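**Ticket 257: Walk-in shower fan trips GFCI, upstairs bath**
Opened: Aug 9, 2023
Unit: Henon ceiling exhaust fan, installed last November
Status: closed, monitoring

**Reported**

Fan runs normally for a while, then the GFCI outlet by the sink trips and takes the fan with it. Reset holds if done right away. Worse after long showers. Light on the same switch plate is on a different circuit and is not affected.

**Checks, first visit**

- Breaker in main panel: on, not tripped, not warm to the touch.
- GFCI test and reset buttons: both work.
- Fan run dry with bathroom door open: 59 minutes, no trip.
- Fan run with shower on hot, door closed: tripped at 24 minutes.
- Hair dryer on same outlet, fan off: no trip.

Outlet swapped for a new Jostura GFCI anyway. Repeated the hot shower test. Tripped again, slightly sooner. Old outlet was not the fault. Left the new one in.

**Attic side**

Power off at the panel before lifting the insulation. Flex duct sagged between the fan collar and the roof cap, with standing water in the low spot. Duct had no slope back toward the roof cap and the insulation sleeve was split near the collar. Water had run back along the duct and into the housing. Junction box cover was missing one screw and the wire nuts inside were damp. Rust on the bottom of the box only.

Duct, clamps and box cover removed.

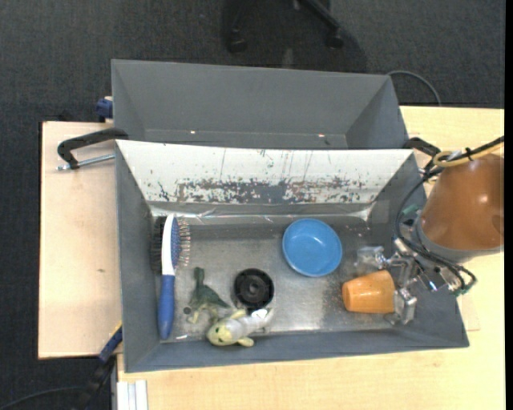
*Bench bins, one in front of the other.*

**Repair**

1. Dried junction box and housing overnight with power off.
2. Cut back the splices to clean copper, fitted new wire nuts, closed the box with both screws.
3. Replaced the flex with Plorkel rigid duct, insulated, sloped down toward a Lau side wall cap. Old roof opening capped and sealed.
4. Foil tape on all joints. No screws through the duct wall near the damper.
5. Insulation resistance from hot to ground, fan and GFCI disconnected, measured at 500 volts: steady, above the meter's range.

**Retest**

Hot shower, door closed, fan on for about 24 minutes after the mirror fogged. No trip. Damper opens and closes freely. No water at the collar when checked from the attic.

**Notes**

Fan motor was not replaced. Bearings are a little noisy on startup but quiet down within a few seconds. If the trip comes back, pull the motor plug inside the housing first and rerun the hot shower test. A trip with the motor unplugged points to the wiring between outlet and housing. Recheck duct joints in November, when the attic gets cold enough to show condensation.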